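News > Press Releases > Oral History

Print this page | E-mail this page

Sodside Oral History Archive Opens 86 Recorded Interviews to the Public in July

BONDVILLE – The Sodside Oral History Archive will open its first full collection in July, with 86 recorded interviews from people who lived and worked in the Sodside district before and after the closing of the Shehu Mill.
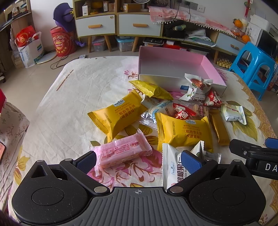 Ilona Jakab remarked that she had waited years to hear her mother's street described by the people who lived on it, and that she played the first recording twice through before she could get up from her chair. She added that she had always been told the Sodside families kept to themselves, and that the recordings tell a very different story.

The interviews run from short talks of under half an hour to one life story that fills eight sessions. The speakers recall childhood in the mill rows, the languages spoken at home and in the schoolyard, the long strike, the night shifts, and the flood that sent whole families up the hill to sleep in the Calero Street school. Many were born overseas and came to Bondville as small children. Several talk about the trip itself, and about the first winter, which almost everyone remembers as the coldest of their lives!

We are thrilled with how much the recordings hold. A retired weaver sings two verses of a song the women used on the carding floor, and we have not found the words written down anywhere. Two brothers, interviewed on separate mornings, give completely different accounts of the same wedding (both are in the collection, and we would not dream of choosing between them). A former bus driver names every stop on the old Number 8 line, in order, with the shopkeepers.

Each interview comes with a written synopsis, a list of the places and family names mentioned, and a time guide so that listeners can go straight to the part they want. Full transcripts are ready for 34 of the interviews, and more will be added as they are checked against the sound. Where a speaker moves into another language, the original words are kept and an English translation is set beside them.

The collection can be heard at the listening desks on the second floor of the Bondville Public Library, from 10 a.m. until closing. No appointment is needed for a single interview. Researchers who want to work through a larger group of recordings should write ahead so that a desk can be held for them. A few speakers have asked that parts of their interviews stay closed during their lifetime, and those passages are marked in the synopsis.

Teachers in the Bondville schools can also ask for the Calero Street Set, a group of shorter clips chosen for grades six and up. It covers the flood, the strike and the first day at a new school, and it comes with a street map of Sodside as it was before the mill rows came down.

Recording has not stopped. The archive hopes to reach 100 interviews and is eager to hear from anyone who worked in the Shehu dye house, the one part of the mill that is still thinly covered. Former pupils of the evening school are very welcome too, and so are people who lived in Sodside only for a year or two. Interviews can be held at the library or at home, in whatever language the speaker likes best. Every speaker receives a copy of the finished recording and may look over the synopsis before it goes on the shelf.

Family photographs, pay books and letters can be brought along to be copied and are handed back the same day.

Contact: Sodside Oral History Archive, Bondville Public Library, Second Floor | © Sodside Oral History Archive | Back to top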